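Notebook, June. Open day at Jongate, afternoon group

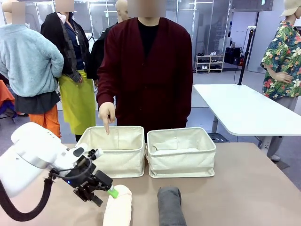
The task for the visitors was sorting of rolled clothes into two baskets. The visitor points to the basket, the arm should take a roll from the table and bring it there. We let people choose the basket freely, left or right, and we did not tell them which roll is easier.

Setup as last time: one arm, parallel gripper, the two cream canvas baskets at the far side of the table, mannequins behind. The people from Akgül wanted the mannequins to stay, so that the table looks like part of a shop. I was afraid they would disturb the person detection, but I found no false detection in the log.

Counts from the Candach log: 94 attempts in the afternoon, 51 with the cream roll. I did not separate yet the failures by color. Must do it before we write to Prurine.

Notes for myself:

Pointing works better when the finger is low, near the rim. When visitors point from far, the system waits too long and they start to speak to it.

Approach height on the soft rolls is still too low for my taste. The finger presses in the fabric before closing. I raised it by 2 mm after the break and will compare.

Rolls should lie with more space between them. The gray one was twice pushed by the gripper housing.

Printed 200 leaflets, too many. The rest is in the cabinet with the spare fingertips.

Open question: do we keep the pointing for the next demonstration, or give the visitors a button? I prefer pointing, but the waiting time must be shorter.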